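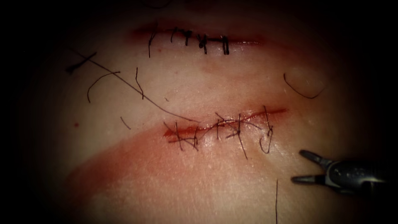
Stitch club

It's a quarter past seven in the evening and I've been told to stop breathing on the console. Fair enough. I've got my forehead wedged into the viewer, my elbows on the padded bar, and I'm trying to talk a pair of steel jaws into letting go of something they've already let go of.

"They're open," says Ruwan Mridha, who has the patience of a much older man. "You keep opening them."

Ruwan is 22 and halfway through an engineering degree. He runs the suturing nights at the Bustovstead student robotics club, which has been going in one form or another since 1928, when it was a wireless society with a shed. The shed is gone but the minute books are still on a shelf over the sink, and somebody has been keeping them up. The latest entry says "more thread".

The club has 56 paid-up members this year, and most of them are down the hall building things with wheels. The surgical crowd is smaller and quieter. They drive two instruments from a console across the room, and they spend their evenings sewing up cuts in practice pads, one stitch at a time, through a needle the curve of a fingernail clipping. Every session gets recorded, because the whole point of the project (they call it Zina) is to teach a computer to do the boring bits of a stitch by watching people do them.

So the sewing matters, even when it's ugly. I asked Mahfuz Chowdhury whether they throw out the bad runs and he looked a bit hurt. A fumbled knot is worth keeping, he told me, and so is the fixing of it. He labels the recordings himself, at home mostly, with the cricket on. Reach, grasp, push, pull, wrap, cinch, cut. The last time he checked he had 3794 labelled bits of movement on the club drive, and he reckons he can tell who's driving from the way they wrap the thread. Ruwan is slow and tidy. Imtiaz Fakir goes in like he's late for a bus.
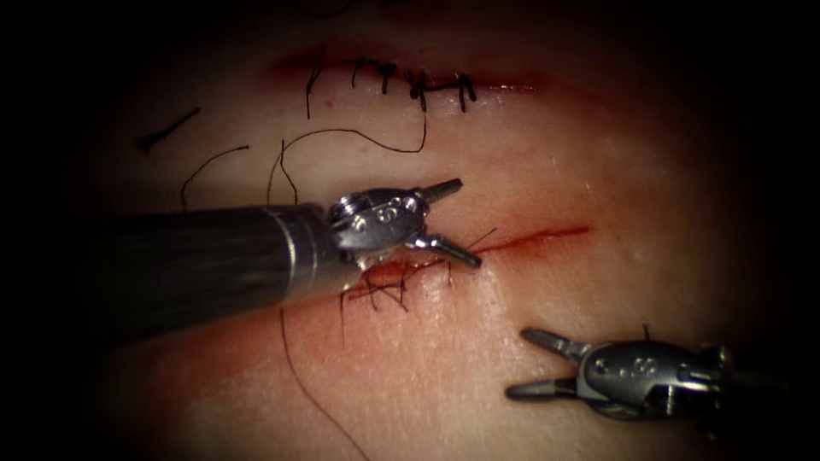
The hard part, for me at least, is that you can't feel a thing. When you sew on a button your fingers know how tight the thread is before you do. At the console all you've got is your eyes, so you learn to read the pad. If the edges of the cut start to pucker, ease off. If the tail of the thread is sliding when it shouldn't be, you've grabbed the wrong end, and I grabbed the wrong end a lot – so often that Mahfuz made a new label for it and put my initials on it.

Then there are the colours. I'd expected everything to look like a toy, and it gave me a proper start to see red along the cuts. Imtiaz thinks that's good for the computer. A program that's only ever seen spotless pads is going to have a rotten time the first day it meets a messy one. He's the one who writes the learning side of Zina, and he talks about it the way my aunt talks about her kelpie: clever, keen, no sense at all. It can find a needle nicely now. It can pick one up on a good night. Passing it from one side to the other is still a coin toss, and knots are a long way off. 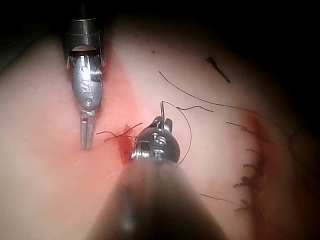 The handover

Watch someone good do a handover and it looks like nothing. One set of jaws brings the needle round, the other comes in and takes it, the first lets go. Shona Gilchrist can do it while telling you about her weekend. She's a nursing student who wandered in last winter looking for the 3D printers, and she's easily the best pair of hands in the club, which she puts down to years of cross-stitch with her nan.

She gave me my lesson. First rule, don't chase the needle. Hold it still with one side and bring the other side to it. Second rule, don't hold it at the pointy end or right back where the thread joins on, or it'll spin on you. Third rule, leave your elbows alone! I'd been flapping like a chook.

I got one in. It took me 59 minutes from sitting down, counting the bit where I lost the thread under itself and the bit where I had to go for a walk. Shona said it was a lovely stitch. Ruwan said it was a stitch.

In September the club takes Zina to the Karunaratne Cup, where student teams have to close a cut with as little human help as they can manage. Last year they came fourth and were cranky about it for months. Daithí Moriarty, the lecturer who signs their forms and finds them a bit of money, would like them to aim for one clean stitch from start to finish and be happy. Imtiaz wants a whole row. They've been having this argument since March and I heard it twice in one night, the second time over dumplings.
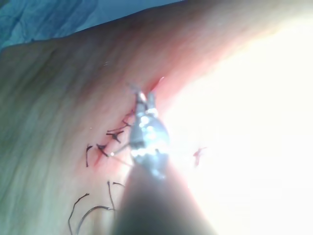

Four stitches along the seam, with plenty of spare thread lying about.

By half past nine the wheels crowd had gone home and the corridor lights had clicked off. Mahfuz was copying the night's recordings over and Shona had her coat on, but she sat back down at the console anyway, coat and all, to have one more go at a knot she wasn't pleased with. Ruwan wrote it up in the minute book. I asked if my stitch could go in too and he thought about it for a while, then wrote "visitor, one".

Suturing nights run through term and newcomers are welcome. Bring a jumper – the heating goes off at eight.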